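Search this site Enter keywords Search

Home > Units > Mechatronics 2 > Handouts > Site visit notes

Handout 6: Notes for the open day at the Fornenel manipulation lab, Oltley

Prepared by Alaric Pruitt. Read before the visit. The tutorial sheet assumes you have done so.

1. Arrangements

The visit is on April 13, 2023. Meet at the Oltley front desk and sign in before going upstairs. Closed shoes are required. Groups are limited to 10 students, and each group gets two demonstrations with a short break between them. Rosalind Obi runs the first, on grippers and grasp force. Jianguo Yan runs the second, on wrist-mounted cameras.

Stay behind the floor tape while an arm is powered. The operator will call "arm live" before enabling the drives and "arm safe" after. If you need to leave, do so between calls.

2. Background from Week 5

Revise the following terms:

Parallel-jaw gripper: two opposed fingers driven along one axis. Stroke is the difference between fully open and fully closed.
Eye-in-hand: camera fixed to the wrist or gripper, so the camera pose changes with the arm.
Eye-to-hand: camera fixed in the room, observing the arm and the work.
Hand-eye calibration: finding the fixed transform between the camera and the end effector. We used the AX = XB form in lectures.

An eye-in-hand camera gets a close view of the grasp and suffers less from the arm blocking its own target. The cost is that the whole background moves whenever the wrist does. Exposure time then matters a great deal — at a given wrist speed, halving the exposure halves the length of the smear on the sensor.

3. What to record

Note the finger shape and any steps or notches at the tip. Note where the operator slows the arm, and whether images are used during the move or only at rest. Ask about the lighting. Hwa-young Baek looks after the calibration targets and will answer questions on the fitting procedure during the break.

Do not record joint values off the pendant. They will be supplied with the tutorial sheet.

4. Worked points for the tutorial

(a) A point on the target and a point on the finger both appear in the wrist view. Explain why only one of them shifts across the sensor when the wrist translates.

(b) Motion blur in an eye-in-hand view is a function of relative velocity between the camera and each surface. The gripper fingers travel with the camera, so they keep their edges when everything else is streaked. In the wrist view at the end of this handout, the notched tips of the two black fingers are still well defined, while the rim of the white crate is doubled and the plant behind it has lost its leaf outlines. An edge detector run over the crate would return more than one candidate for the same rim. State which features you would accept for pose estimation and which you would reject.
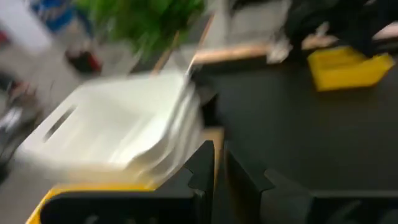 Contact the unit office | Copyright Mechatronics teaching group | Back to top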